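4.2 Comparing the two finger sets on soft garments

I should say at the outset that I went into this part of the study expecting a dull result. We had two sets of fingers for the hand-held gripper, which I'll call the Toivonen set and the Serik set after the benches they were designed on, and on boxes and bottles (Section 4.1) there was so little between them that I nearly dropped the comparison altogether. Phyllis Bainbridge talked me out of it. Her view was that rigid things are forgiving and that cloth would find the differences soon enough, and I'm glad I listened, even if it did cost me most of February and a good deal of patience with the washing-up end of the data.

The task itself is a plain one. The operator has a garment on a covered surface, a gripper in each hand, and has to get from a crumpled heap to a rough rectangle. There is no fixed order of moves. We did try giving people a script in the pilot at Roltorville, and it made them slow and oddly formal, so I threw it out. What we asked for instead was that every fold should begin with a pinch on an edge or a corner, and that if a pinch slipped the operator should carry on and try again without stopping the recording. I wanted the slips kept in. They are the interesting bit!

Each finger set was used for 30 sessions, shared out among the same operators, and we logged 1,117 separate pinch attempts across the lot. A pinch was marked good if the cloth stayed between the fingertips until the operator chose to let go. Marking was done by hand from the gripper views, with the head view used to settle arguments (there were arguments). I marked everything once, Phyllis marked it again without seeing my sheet, and we disagreed on 66 attempts. Most of those came down to the same question, namely whether cloth that creeps along the fingertip while being dragged is still being held. We decided in the end that it is, provided it doesn't come out, and I went back and re-marked my own sheet on that basis.

A word on the views, as they matter to what follows. The gripper camera looks out over the fingers with a very wide lens, so you get the pinch point large and near the bottom and then everything else in the room bent round it. For judging a grip that's just what you want. For judging where the second hand is, it's hopeless about half the time, and that is why we kept a view from head height as well. Figure 6 has both kinds. 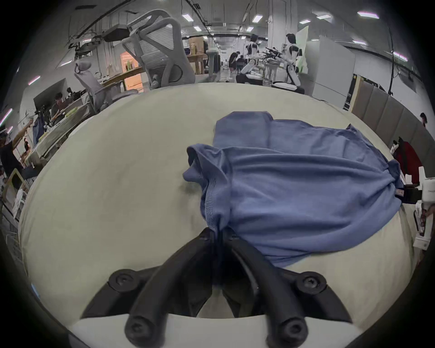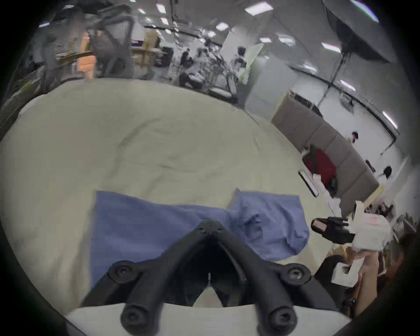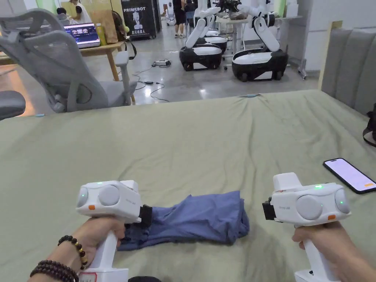

Figure 6. Working on a blue garment with the hand-held grippers. Top: gripper view, with a strip of cloth held between the fingertips. Middle: left-hand gripper view, second gripper coming in from the right. Bottom: head-height view of both grippers, the left jaw pinching the folded garment and the right jaw clear of it.

The top view is the sort I'd hand to anyone marking this data for the first time. There's only a narrow bit of fabric between the tips, and with a pinch that small you really can't tell from a single view whether it will last. I had assumed, before doing the marking, that a bigger mouthful of cloth would always be the safer grip. It is safer, but it's also a nuisance, as the extra fabric folds over on itself inside the fingers and comes out as a crease you then have to chase. Operators seemed to work this out for themselves after a few sessions and went for smaller and smaller pinches. I've no number for that, only the impression of having watched an awful lot of it.

So, to the fingers. The Serik set did better on single edges, where there is only one thickness of cloth to get hold of. Its tips close more evenly and you can feel the contact coming through the handle, or so three of the operators told me separately. The Toivonen set did better on seams and on doubled-over openings, where the fabric is thick and wants to spring back. Phyllis puts this down to the stiffness of the outer linkage. I think it's more to do with the angle at which the tips meet – we never quite agreed, and the data here won't settle it. What I can say is that neither set won overall by a margin I'd care to defend, and that the difference between the two kinds of edge was larger than the difference between the two kinds of finger.

The two-handed moves gave us more trouble. Quite a lot of slips happened at the moment when one gripper already had its end and the other was still on its way in. My guess is that people look at the hand that's moving and let the other one drift. It showed up with both finger sets, so I don't count it against either, but it did lead us to put a small change into the Kultedby controller when we replayed the recordings on the arms. The holding arm is now frozen in place until the arriving arm has closed. That's cruder than what a person does, and on long garments it stretches the cloth a little, but it cut down the number of replays we had to abandon.

One thing I'd do differently. We swapped finger sets between sessions and not within them, which was easier on the screws and on my temper, but it means that an operator having an off day counts entirely against one set. We repeated 21 sessions with the order turned round to check for this, finishing on 1/8/24, and the pattern on seams and single edges held up. The effect on total time did not, so I've left the timing comparison out of the main table and put the raw figures in the appendix for anyone who'd like to have a go at them.

Surface mattered more than I'd allowed for, too. A wrinkled cover underneath gives the fingertips something to catch on by mistake, and with both sets we had pinches that picked up the cover along with the garment. These were marked good under our rule, as the cloth did stay in the fingers, but they're no use at all for folding. I've listed them separately in Table 3.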